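4.2 Cloths, folds and what happens between surfaces

The second part of the fieldwork concerned the cloth itself. In Section 4.1 we treated each wiped surface as one unit and asked what was wiped and in what order. Here the unit is the handling episode, by which we mean everything done with one cloth from the moment it is picked up to the moment it is let go. An episode may include several surfaces, one surface, or none. A cloth that is picked up, shaken out, refolded and put back counts as an episode even if it never touches a desk.

We logged 367 episodes over the two sites, 160 of them at Ditaswood and the rest at Trelludik. The Ditaswood sessions were held in January and the Trelludik sessions in the summer, the last of them on Sat 10 August, when the building was closed to regular staff. The two sites differ in size and in how the desks are grouped, but the work asked for was the same: clear and wipe the desks, wipe the chair arms and backs, wipe the sills, and leave the cloths ready for the next person. No one was told how to fold or carry a cloth. The instruction sheet, reproduced in Appendix B, says only "use a clean side when you need one."

All cloths were knitted microfiber from a single order placed with Medrano. We bought one size in several colors. The intention was to let color stand for the type of surface, as many cleaning handbooks advise, but we dropped this after the pilot. Participants followed the color rule for the first few desks and then used whatever cloth was nearest. Color is therefore recorded in the log but is not used as a variable below. It did make cloths easy to spot against office furniture, much of which is black or gray, and this helped the coders.

4.2.1 States of the cloth

Two coders assigned a state to the cloth at the start and end of each episode. The states were flat, folded, bunched, and twisted. Flat means spread to most of its area on a surface. Folded means at least one deliberate fold with the edges more or less together. Bunched means gathered in the hand without order. Twisted means turned along its length so that it holds a rope-like shape, whether or not the ends have been brought together.

The last of these was added late. In the first version of the scheme, twisted cloths were coded as bunched, and the coders disagreed more on this group than on any other. Hnat Marchuk, who coded the Ditaswood sessions, pointed out that a twisted cloth is handled differently from a bunched one afterward. It can be hung over something, passed through a gap, or stood partly upright, and it tends to keep its shape for a time after it is let go. A bunched cloth opens up as soon as the hand does. We recoded the full log with the new state and the disagreement mostly went away. The remaining cases were cloths that had been twisted once, loosely, and then squeezed.

A fifth state, draped, was considered and left out. Draping describes where the cloth is more than what shape it is in, and a cloth over a chair back may be flat, folded or twisted. We recorded the support in a separate column.

4.2.2 Starting and ending states

At the start of an episode, folded was the most common state. This is easy to account for, as we set out the clean cloths folded in quarters at the beginning of every session. In 157 episodes the cloth was still folded in some form at the end. The fold was often not the one it started with. Participants turned the cloth to a fresh side by opening it and closing it the other way, and in doing so many went from quarters to a loose half or third.

Bunching grew more common as a session went on. It was most frequent on chairs. A flat or folded cloth works well on a desk, where there is room to push it out and draw it back, but the arms and headrests of an office chair curve away in several directions and the cloth has to be pressed around them. Participants who had kept a neat fold through a whole row of desks lost it on the first chair. Several then went on to the next desk with the cloth still bunched and did not refold it until they reached the window.

Mesh chair backs were a special case. The cloth slides poorly on mesh, and a loose corner is easily dragged along behind the hand. Some participants wiped mesh with short dabs, some skipped it and did only the padded parts. We have no view on which of these is better cleaning. For the present purpose it matters that dabbing left the cloth in the state it was in before, while long strokes nearly always bunched it.

Twisting came up in two settings. The first was wringing, which we had expected. The second was narrow places: the gap between a seat and its arm, the slot behind a desk panel, the channel at the foot of a window. Here participants turned the cloth into a rope first and then worked one end of it in. A few folded the rope over on itself to get a thicker end. Once made, the twist was often kept for the next gap, so that one episode could pass through four or five places without the cloth being opened.

4.2.3 The room

The layout of the room had more effect on the cloth than we had planned for. Where chairs were pushed up against each other, participants had to move one to get at the next, and moving a chair takes a hand. The cloth then went into the other hand, over the shoulder, or down on the nearest desk. Each of these closed the episode if the cloth was released. Rooms with crowded chairs therefore have more episodes for the same number of surfaces, and the episodes are shorter. We have not corrected for this in Table 6 but we give the figures for each room so that a reader can.

Windows were the other place where handling changed. A sill below a curtain has to be wiped with the fabric held aside or with the hand passed under it. Most people passed the hand under. Fabric hangings were not part of the task, and participants were asked to leave them as they were. Daylight from the window also made streaks easier to see on nearby desks, and desks next to a window were wiped a second time more often than desks in the middle of a room. Overhead lighting was on in all sessions. We did not dim or switch off any fixtures, and we did not measure light levels, so the remark on streaks rests on what participants told us at the end.

Glass walls were left out of the task at both sites after the pilot. People have strong habits about glass and will keep at it for a long time, and one glass wall could take up half a session.

Figure 4 pairs a cloth in the twisted state with a general view of an office interior: the ceiling, the window side and the chairs.

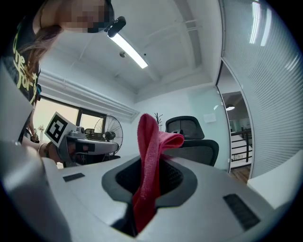

Figure 4. (a) Red-pink microfiber cloth, twisted and folded over at the top into a loose loop. (b) Office with a long fluorescent fixture, gathered white valance at the window, and two black office chairs close together. 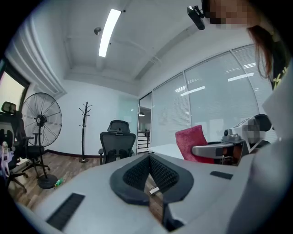
4.2.4 Putting the cloth away

Every session ended with the cloths being collected. The instruction was to leave them ready for the next person, and we left open what ready meant. Three readings of it appear in the log. Some participants folded each cloth again and stacked it with the clean ones. Some kept used cloths apart, folded or not. Others hung them, over a chair back or the edge of a desk, and said when asked that a damp cloth should not be stacked.

The first reading caused trouble for the next session, as a used cloth refolded in quarters with the clean side out cannot be told from a fresh one by looking at it. We had ordered 400 cloths so that every session could begin with clean stock, and after the second week we counted the clean pile before each start and washed anything in doubt. This cost time but kept the starting state the same for everyone.

Washing changed the cloths slightly. After several cycles the edges began to curl and the cloths lay less flat than new ones. The curl was small, and we saw no shift in the share of flat or folded cloths between early and late sessions at either site. Still, a study that runs for longer than ours should note the number of washes for each cloth. We did not, and can give only the order of the sessions.

4.2.5 Limits

The log covers only office furniture and only one kind of cloth. Cotton is heavier when wet and holds a twist differently, and paper towels would need another scheme altogether. The task was also set by us. People wiping their own desk at the end of a day are likely to do less of it and to fold less carefully. The Brerna material, which was gathered without instructions, is the better source on that point – we return to it in Section 5, where the same four states are applied to it without change.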